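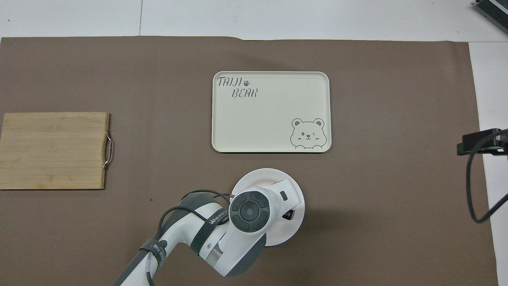

Skisus has opened bookings for its two-arm bench kit, and the Wundutance newsletter has been offered a member rate for anyone who signs up for the next intake. The kit is a tabletop cell with a pair of light arms, parallel grippers, a control box and a licence for the Preltirness teaching software. It is sold to TAFEs, small food businesses and community workshops that want to try handling jobs before they spend money on a full line. Skisus supplies the arms and the fittings, and you supply the table and the things to be handled. Ordinary kitchen gear is fine. A bamboo board with a wire handle, a round white plate and a cream tray with a cartoon bear in the corner make a perfectly good first set, and they cover three different edge shapes for the gripper to deal with.

Fiona Baxter ran the demonstration at our Sutherland rooms and has passed on her notes for this issue. What follows is drawn from those, from the Skisus price sheet and from a talk with Hằng Ngô, who looks after training for the company.

Setting up. The arms mount at the rear of the table, side by side, so the front stays clear for loading. Each has its own power lead and both run back to the one control box. Skisus recommends covering the work surface with plain matte paper. It cuts glare for the cameras, it can be marked up with a pencil to show where things go, and it gets thrown out when it is dirty. Brown kraft off a roll does the job. Tape the corners down well, as a lifted corner will catch a finger sooner or later. Allow 60 minutes for a first install, with a second person on hand for lifting the arms onto the mounts. After that the start-up routine takes 2 minutes.

Teaching a task. You guide the arm through the motion by hand, or drive it from the tablet, and the software stores the run. Skisus asks for at least 40 good runs of a task before you let the kit try it alone. That is a fair bit of sitting at a bench. Fiona's advice is to keep the early tasks short, with one item and one destination, and to shift the starting position a little each time so the arm doesn't learn a single spot on the paper.
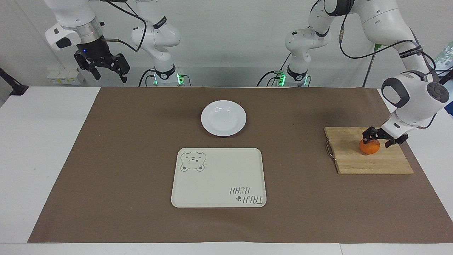
Fruit is a sensible place to start once the flat items are going well. A small orange is light, cheap, near enough to round and tolerant of being squeezed, and you find out very quickly whether your grip force is set too high. Set the force low on the tablet and bring it up in small steps. Leave the second arm parked up high and well clear until the first one is reliable. Running both together is possible, and the software does watch for clashes, but it slows everything down and makes it harder to see what went wrong.

Plates are more difficult. The standard fingers want a rim they can get under or over, and a low plate on a flat surface doesn't give them much. Skisus sells a softer finger set as an extra and Hằng says most food customers end up ordering it. We haven't tried them here.

What we thought. The arms are quiet and the joints move freely when you guide them. The tablet layout is clear enough that two of our members with no background in automation had a task stored before morning tea. On the other side, the cables need attention. They loop along the outside of each arm and should be strapped properly, with enough slack at every joint, before anything is switched on. The strap kit in the box is a bit mean and we would buy more. The printed manual is also behind the software by a version or so, and several of the screens no longer match. Skisus has a corrected copy online.

The kit is not rated for wet areas and it should not be used with food that is going to be eaten unless you fit the washable covers, which are also extra.

Cost. Hire is $966 a month at the member rate, with delivery and pick-up in the metro area included. Country members pay freight. The hire covers both arms, both grippers, the control box, the tablet and phone support during business hours. Training at Sutherland is included for two people per booking, and further places can be added. Hire can be put towards purchase if you decide to keep the kit, and Skisus will quote on that separately.

The next intake starts in February. Bookings at the member rate need to be in by 10 September 2024, and the form is at the front desk or can be emailed out on request. Please put your Wundutance membership number on it, and say whether your table is fixed or on castors - Skisus won't install on castors unless they lock.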